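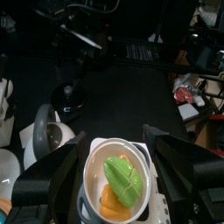 Gante, 25/06/2020

Imprimir | Enviar por correo electrónico

Boletín > Automatización > Incidencias y seguridad

Parada de protección no rearmada en la célula de manipulación de Gusent

La célula de manipulación de menaje de Gusent permanece en modo manual a velocidad reducida desde la incidencia registrada con el expediente 447. Durante un ciclo de agarre de cuenco, la pinza Motum siguió cerrando después de alcanzar la consigna de fuerza. El controlador detectó el exceso de par y solicitó la parada de protección, que se ejecutó con 43 milisegundos de retardo sobre el valor admitido en la evaluación de riesgos. No hubo daños personales.

El registro descarta un fallo del accionamiento. La señal de fuerza del dedo derecho quedó congelada en el último valor válido y el programa la aceptó como lectura actual. La versión instalada en febrero había suprimido la comprobación de antigüedad del dato al cambiar el bus de comunicación de la pinza. El dedo izquierdo medía correctamente, pero la lógica tomaba el menor de los dos valores.

La prueba en curso emplea un cuenco blanco de cerámica con piezas de juguete en su interior, una verde y otra anaranjada, sujeto entre los dos dedos negros de la pinza. La cerámica no cede, por lo que una lectura congelada se traduce de inmediato en sobrecarga. Con los envases flexibles de la serie anterior el defecto pasó inadvertido.

Jinfeng Pan, responsable de seguridad funcional, ha fijado las siguientes condiciones para volver al modo automático:

- Restablecer la comprobación de antigüedad en ambos canales de fuerza.
- Tomar el mayor de los dos valores como referencia de corte.
- Repetir la medición del tiempo de parada con carga y sin ella.
- Verificar los 4 puntos de paro de emergencia.

Van Damme suministrará el cable de repuesto del sensor derecho. Hundau revisa el programa; la corrección provisional no está autorizada fuera de esta célula. Las demás instalaciones con la misma versión deben trabajar con la fuerza de cierre limitada y comunicar cualquier discrepancia entre canales citando el número de expediente.

Contacto | © 2020 Gusent | Volver arriba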